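I gave up sugar in my coffee syrups for a month and I have some doubts

Every January the drinks corner of the internet discovers that sweet things have sugar in them, and every January I get a rash of messages asking whether I've tried making my own flavored syrups with one of the replacements. I have now. I spent a month on it, and I went in expecting to be annoyed, so factor that in.

For anyone new to this blog, I make a lot of drinks at home. Coffee in the morning, something cold with fizz in the afternoon, a hot milk thing at night when it's raining, and in Keststead it is usually raining. All of them start with a syrup. A basic syrup is sugar and water in equal parts, heated until the sugar disappears, with something tossed in for flavor. It costs close to nothing and it's hard to ruin. So when people tell me there's a better version, my first question is what was wrong with the old one.

The usual answer is sugar, and fine. I'm not going to argue about anyone's health on a blog about drinks. If your doctor told you to cut back, do what your doctor says and skip my opinions. What I'm arguing with is the claim that you won't taste the difference. I have read that sentence under so many recipes that I've started to wonder if the people writing it have tongues.

The one that finally got me was a date syrup from Clelavmont, the shop two towns over that sells everything in brown glass. A small bottle cost me 10 dollars. The label said it was "a one-for-one swap in any drink." I would like to know which drinks they tried. In hot milk it was lovely, I'll give them that, dark and a little like the corner of a brownie. In iced coffee it sank straight to the bottom and sat there. I stirred. It went up, thought about it, and went back down. In lemonade it turned the whole glass the color of a puddle and the lemon had to fight its way out.

So that's one drink out of three. If I sold you a key that opened a third of your doors I don't think you'd call it a swap.

Next I tried making my own, on the theory that the bottle was the problem. I soaked 200 grams of pitted dates in hot water, ran them through the blender until the motor smelled tired, and strained the lot through a cloth. The recipe I followed said straining would take 10 minutes. It took most of an afternoon and I still ended up squeezing it with my hands over the sink, which the recipe didn't mention and which is a sticky business. What came out was thinner than the Clelavmont stuff and tasted better. It also went fizzy in the fridge before the week was out. I threw it away. Regular syrup has never done that to me so quickly, and there's a reason people have been preserving things in sugar for as long as they have.

I know someone is going to tell me to freeze it in ice cube trays. I did, with the second batch. The cubes are fine. They also taste faintly of the onions that live on the shelf above, so now I own date and onion cubes, and I'm open to suggestions.

Then there were the powders. I tried two kinds of the white stuff that's supposed to measure like sugar. The first had a cooling feeling to it, like somebody had opened a window in my mouth. That's all right in mint tea. In a vanilla latte it is plain strange. It also came back out of the water once the syrup got cold, so I opened the fridge to a jar full of little crystals. Warming it melted them and chilling it brought them back. Every single cup meant standing over a saucepan, and the whole point of keeping syrup in a jar is that you don't have to do that at seven in the morning.

The second powder was a blend and behaved better. It stayed dissolved. The aftertaste hung around until lunch, though, and I mean that as a plain report. I had a cup at breakfast and could still find it on the sides of my tongue when I sat down to a sandwich. People swear you stop noticing. Maybe so. I stopped noticing the hum of my old refrigerator too, and I was still glad when it was gone.

Honey I already knew about. Honey syrup is good and it tastes like honey, which I say because so many recipes list it as if it were neutral. Put lavender in it and you get honey. Put cardamom in it and you get honey and a bit of cardamom. Ginger is the only thing I've found that stands up to it, and you need a lot, sliced thin with the skin left on. Also, honey is sugar. I keep seeing it filed under "no sugar" and I would like somebody to explain that one to me slowly.

Maple is the same story at a higher price. The Ghoneim cookbook that everybody seems to have gotten as a gift has a whole chapter of maple drinks, and I made several. The hot apple one deserves its reputation. The maple cold brew is just cold brew with maple in it, and the chapter takes a full page to say so. I do like that book for its weights. It gives everything in grams and trusts you to own a scale. I wish it trusted its readers a little on the subject of taste as well, and let a few of these be called what they are, which is a different drink.

That might be my whole complaint. A date milk is a nice thing. It isn't a vanilla latte with the sugar taken out, and when it gets sold that way I spend the entire cup comparing it to something else.

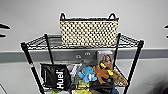

The other promise I wanted to check was the one about your taste resetting. You've seen it. Cut the sweetness for a few weeks and afterward normal drinks will seem like candy. I was ready to roll my eyes at this and I have to be fair: something did happen. After three weeks of half-sweet everything, I had a bottled iced tea at the Ullton bus station and couldn't finish it. It tasted like the syrup from a can of peaches.

I'm still not sold on the explanation, though. I may have changed, or that tea may always have been terrible. I hadn't bought one in years, so I have nothing to compare it to. And when I got home I made a mocha exactly the way I used to, full sugar syrup, whipped cream, the works, and it didn't taste like candy at all. It tasted like a mocha and I drank all of it. If my tongue had been reset, it had been reset for tea only.

What did work, and it's so dull that I can see why it doesn't get its own chapter, was using less. I went from two spoons of regular syrup in my coffee down to one, and then to a scant one. I made the syrup stronger in flavor to cover the gap. Twice the vanilla, or a cinnamon stick left in overnight and fished out in the morning. A pinch of salt helped more than I thought it would, especially in anything with chocolate. Orange peel helped too, as long as you take off only the orange part and leave the white behind.

So for what it's worth, the syrup in my fridge right now goes like this. A cup of plain white sugar, a cup of water, two cinnamon sticks snapped in half, the peel of one orange in wide strips, a pinch of salt. Bring it up until the sugar is gone, let it simmer for 5 minutes, then turn it off and put the lid on. Leave it until it's cool, or overnight if you forget about it like I do. Strain it into a clean jar. I've kept mine in the fridge for about three weeks without trouble, but smell it first and use your head. A scant spoon is enough for a mug.

It's good in coffee and very good in black tea. I haven't liked it in fizzy water, where the cinnamon gets dusty somehow, and if you know how to fix that I'd like to hear it. I've tried straining it twice and I've tried less cinnamon, and neither did much.

I still have most of a bag of the second powder. It was too expensive to throw out and I don't dislike anybody enough to give it to them. I might try it in cocoa, where there's enough going on to hide it. The date syrup from Clelavmont I finished, all of it in hot milk, and I'd buy it again if they changed the label.

Next up is cold brew concentrate, because three of you have written to say mine is too weak. I have checked it again and I don't think it is, but I'll make it both ways and report back.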